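Tramuleck Tabletop: two-handed clearing demonstrations with hand-held grippers

Data card and README, version 1.2
Last revised September 12, 2021

What's in the release

Tramuleck Tabletop is a set of 3016 demonstrations of two-handed table clearing, recorded by people holding a gripper in each hand. There is no robot arm in the recordings. The intent is to train a policy on hand-held data and then run it on a two-armed robot with matching jaws, with no teleoperated data in between. This file covers how the demonstrations were collected, how the folders are laid out, what we got when we trained on them, and what is known to be wrong with them.

The release replaces version 1.1, which had a clock fault in the left gripper stream. If you have 1.1, delete it. The episode numbers were reassigned and the two versions can't be merged.

Task

Each episode starts with a few items on the table and a bin within reach. The operator picks up the rubbish, puts it in the bin and leaves the remaining items standing. Some episodes have food packaging that has to stay, and some have scraps sitting inside a container that has to be held steady with one gripper while the other takes the scrap out. These are labelled "hold" in the episode index and there are 835 of them. The rest are labelled "single" if one gripper could have done the whole job, or "pass" if an item changed hands.

The labels were assigned after recording by watching the video. Where two labellers disagreed, the episode has the label "mixed" and is left out of the default training split.

Collection

Operators worked in two rooms, called Bravden and Forness in the metadata. Bravden has blackout curtains and fixed lighting. Forness has windows along one wall, and the light changes a fair bit over a day. We kept both on purpose and the split files let you train on one and test on the other.

Every operator did a half-hour warm-up that was not recorded. After that they worked in blocks of 20 minutes with a break between blocks. They were asked to move at a comfortable pace, to keep both grippers in view of the head camera where they could, and to carry on if they dropped something. Drops and regrasps are in the data and have not been trimmed.

Layouts came from a printed card drawn at random before each episode. The card gave the items and a rough zone for each one, and whoever was setting up placed them by eye. Bin position was changed every block.

Folder layout

episodes/ holds one folder per episode, numbered from 0001
episodes/NNNN/head.mp4 is the head camera video
episodes/NNNN/left.csv and right.csv hold gripper pose and jaw opening
episodes/NNNN/meta.json holds room, block, label and card number
splits/ holds the default, cross-room and small splits
tools/ holds the loader and the alignment script

Poses are in metres and quaternions, in the table frame. The origin is the near left corner of the tabletop, x runs to the operator's right and y runs away from them. Jaw opening is scaled from 0 (closed) to 1 (fully open). All streams share one clock, and the loader resamples them to the video.

The small split has 333 episodes and is meant for checking that your code runs. Please don't report results on it.

Method

The baseline is a behaviour cloning policy we call Perić. It takes the current head image, one earlier image and the last second of gripper motion, and predicts a short chunk of motion for both grippers together. An earlier design predicted left and right separately. It did well on "single" episodes and poorly on "hold", where the steadying gripper tended to let go as soon as the other one moved.
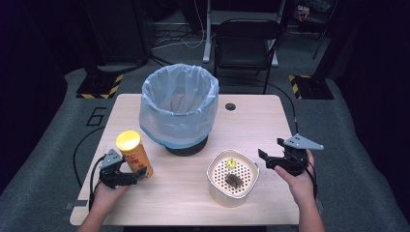 Predicting both sides in one chunk fixed most of that. The remaining change that mattered was the loss weighting. Jaw motion is brief compared with arm motion, so an unweighted loss treats it as close to noise. We weight the jaw term up in the half second either side of any opening or closing event. The weighting is on by default and can be turned off in the config.

Results

We ran 1186 trials on the robot, spread evenly over the two rooms as far as the layouts allowed. A trial was scored as a success only if all the rubbish was in the bin and everything else was still standing on the table. Per-trial outcomes are in results/trials.csv, including the ones we stopped by hand, which are scored as failures.

In short, the joint model beat the separate model on "hold" and "pass" layouts in both rooms. On "single" layouts we could not tell them apart. Training in Bravden and testing in Forness cost more than the reverse, and we put that down to lighting, though we haven't tested it directly. Adding colour jitter recovered part of the gap.

The most common failure was a light item tipping during the approach. Tall items were the worst for it. The policy often came in a little high and pushed before the jaws had closed.

Known problems

Fingers and forearms are visible in most head videos. A robot won't have them. We tried masking them out and it made no clear difference, so the videos are released unmasked.

Operators were mostly right-handed, and the right gripper does more of the picking. Mirroring the episodes helps, but printed packaging comes out reversed.

Pose tracking drops out when one gripper passes behind the other. Gaps are filled by interpolation and flagged in the valid column. Long gaps are left blank - check the flag before you compute velocities.

A batch recorded in December has slightly darker video than the rest. The camera exposure had been left on a manual setting. These episodes are marked exposure: manual in meta.json and are included in all the splits except small.

Use

The data is released for research. Faces and voices were not recorded, and operators signed a consent form covering public release. If you find a mislabelled episode, send us the episode number and the label you think it should have. Corrections go into the next version and are listed in CHANGES.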